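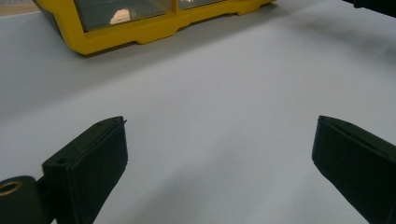 Demonstration Operator, part time
Kivley Robotics, Brulton site

Kivley is hiring operators to record hand demonstrations at our Brulton workshop. You will carry out small tabletop jobs with a hand-held gripper while its camera records what the two fingers do. The recordings are used to train Cora, our sorting and packing arm. There are 5 openings on the day shift and 2 on the evening shift.

No robotics background is needed. Most of our current operators came from sewing, warehouse picking, lab work or kitchens. What we look for is steady hands and the patience to do the same thing many times without drifting into shortcuts.

What you will do

Operators work at a table in the Hanrahan room. Each session starts with a task card. A typical card might ask you to take a small part from a drawer, set it down on the tabletop, close the drawer and bring the gripper back to its start position. Other cards cover folding cloth, stacking cups, and putting lids on and taking them off.

You squeeze the handle to close the fingers and let go to open them. Your other hand stays behind your back or in your lap unless the card says two grippers. After each take you mark it good or bad on the tablet and reset the table. If you drop something, finish the take anyway and mark it as a drop. We keep those.

Expect to record some 555 takes in your first month. New operators are slower than that at the start and we plan for it.

After training you may also be scheduled for remote control shifts. On those you sit at a desk with a pair of hand controllers and a screen and drive the arm itself through the same cards. It is slower work and some people find it tiring on the eyes, so these shifts are optional.

What you need

You must be 18 or older and allowed to work in the United States. You should be able to stand or sit at a table for up to two hours between breaks, and to hold a light tool at chest height for a few minutes at a time. Glasses and contacts are fine. Left-handed applicants are welcome, and we are short of left-handed recordings at the moment.

You should be comfortable reading short written instructions in English and typing a one-line note when something goes wrong, such as "drawer stuck" or "part rolled off the table."

Rings, bracelets and watches come off during recording. Plain long or short sleeves are both fine. Please do not wear anything with a name badge or large print on the cuffs.

Training

Training is paid and takes 13 hours, spread over your first week. You will practice picking up, placing and turning small objects, learn how fast to move, and watch your own takes played back with a trainer. Moving too fast is the usual problem. There is a short practical check at the end. If you don't pass, you can repeat it the following week.

Hours and pay

Day shifts are four hours, morning or early afternoon. Evening shifts are three and a half hours. Pay is hourly and the same for every task, whether or not a take is marked good. There is no bonus for speed. The schedule is posted two weeks ahead and you can swap shifts with another trained operator if you tell the shift lead first.

The positions run through the end of August, with a chance of being extended. Parking is free in the lot behind the building. The entrance is the side door, up three steps, and there is a ramp on the loading dock side.

Recordings and privacy

The gripper camera points at the fingers and the table. It may pick up your hands and sleeves. No sound is recorded. You will be asked to sign a release before your first session, and you can read it before you apply if you ask us for a copy.

How to apply

Send a resume or a short note about your work history to Edem Sulemana, operator lead, through the contact form on the Kivley jobs page. Put "Demonstration Operator" in the subject line and say which shift you want. Applications close Feb 22, 2020. We will invite applicants in for a half-hour tryout at the table, paid at the training rate.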